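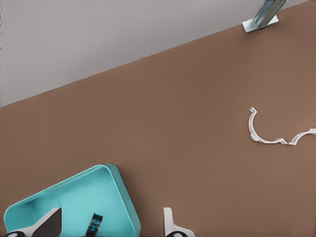 What does a tabletop gripper do well today?

Picking up one rigid object at a time from a known surface and putting it in a container. Anything soft, stacked or wedged against something else is still much harder.

Vernon Hiebert would put it more narrowly. He runs manipulation testing at Nornia, a small contract lab that evaluates automation for light manufacturing and for a few appliance companies. Most of his work starts in simulation, where a sorting task can be reset in a fraction of a second and repeated overnight.

"People ask for the kitchen," Hiebert said. "I ask them for one table and one bin. If the policy can't clear the table, the kitchen is a budget problem."

The current benchmark is called Bevine. Small parts lie on a bench and have to end up in a tray. In the November run, the two-finger configuration completed 83 percent of single picks in simulation. The same controller on the physical bench completed 74.

"The nine points are mostly contact," he said. "Friction, pad wear, a part that rolls when you touch it. The simulator has a friction number. The bench has whatever the bench has." 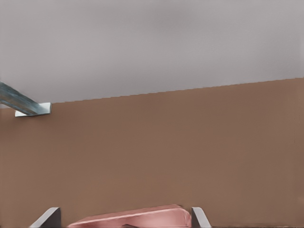 Why is grasping still the hard part?

Small errors in position become large ones at the moment of contact. A finger that arrives 4 millimeters off center may push the part away or close on a corner, and the controller then has to notice and try again.

Retries are where Hiebert spends most of his time. A policy trained only on clean grasps has no idea what a bad one looks like. His group now seeds each training batch with failed approaches, and the number of retries allowed is capped at 6 before the attempt is scored as a loss.

"A person at a packing station fumbles all day," he said. "They recover so fast it doesn't count as a mistake. We have to count it."

He is cautious about homes. Fehr, a distributor that pays for part of the work, wants a unit that sorts returned hardware into bins, and he considers that reachable - the parts are rigid, the lighting is fixed and a person is on shift to handle rejects. Laundry and dishes he puts in a separate category.

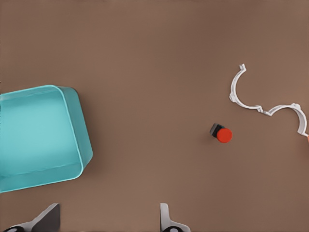

What the shop floor will pay for

Cilletti, the second client, set its target by cycle time. The arm may be slower than a worker as long as it runs through the night without supervision. Hiebert said the unsupervised part is the expensive requirement.

"Speed I can usually find. What I can't give them yet is a night when the phone stays quiet."

The next Bevine run adds overlapping parts.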